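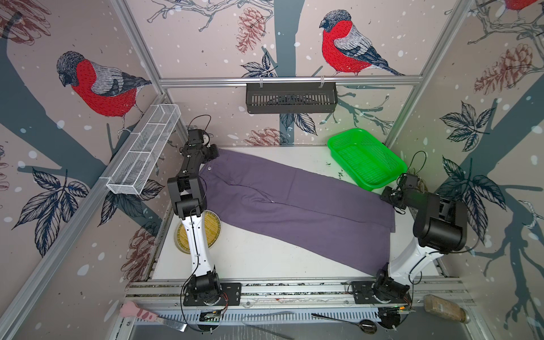 Cenwood Robotics Laboratory
Apr 22, 2024
We are publishing a summary of a fault that stopped work in one of our two-arm garment handling cells. The review is complete except for one item, noted near the end of this thread. 1/13

The cell was running a folding routine on trousers. In this routine the left arm takes the waistband, the right arm joins it at the other end of the band, and the two lift together before the first fold. 2/13

During the lift, the left arm continued to move after the right arm had stopped. Both grippers were closed on the fabric at the time. The trousers were pulled tight between them and the right arm was drawn out of its commanded position. 3/13

The operator pressed the stop button. Power to both arms was removed and the arms came to rest on the table. No one was inside the enclosure and no one was hurt. The waistband seam tore and the right gripper was bent out of line. 4/13

The two arms are run by separate controllers, which exchange a status message during any shared move. If one arm halts, the other is supposed to halt as well. On this occasion the right controller restarted itself and sent nothing while it did so. 5/13

The left controller treated the missing message as "no change." It should have treated it as a fault. This was an error in our own software, introduced when the message format was revised, and it was not caught in testing. 6/13

Our tests covered an arm that reports a fault. They did not cover an arm that goes silent. Krešimir Ivanov, who led the review, reproduced the failure on the bench by unplugging the data line to one controller in the middle of a lift. It failed the same way on 10 attempts out of 10. 7/13

The restart itself was traced to a voltage drop on the right arm's supply. A screw terminal on the supply lead had worked loose. The terminal was last checked when the cell was assembled and was not on any maintenance list. It is now. 8/13

The following changes have been made. A controller that receives no status message for 32 milliseconds now stops its arm and holds position. Grip force is limited during every shared lift. Neither arm will resume until an operator has cleared the fault at the panel. 9/13

We also looked at what happens when power is removed during a lift. The arms have no brakes and will drop under their own weight. The stop button did what it was designed to do, but staff should expect the arms to fall and must keep hands clear of the table until both have settled. The notice on the cell has been reworded. 10/13

The same software was installed on 5 cells, including 2 on loan to our partners at Proscombe. All were taken out of service on the day the cause was confirmed. Those on our own premises have been updated and retested. The Proscombe cells remain off until our staff can attend in person. 11/13

Still open: the supplier of the power unit, Kornard, is examining the terminal block to establish whether the screw was undertightened at assembly or loosened with vibration. We expect their findings in May and will add them to this thread. Until then, all supply terminals are being checked by hand at the start of each week. 12/13

The full report, with the controller logs and the bench test procedure, may be requested from the laboratory safety office. Groups using our earlier release of the two-arm software should stop shared lifts until they have installed the current one. Single-arm routines are not affected. 13/13

Added in reply to several messages: yes, the logs include the left arm's joint current up to the moment of the stop. The right arm's log has a gap covering the restart, and that gap cannot be recovered.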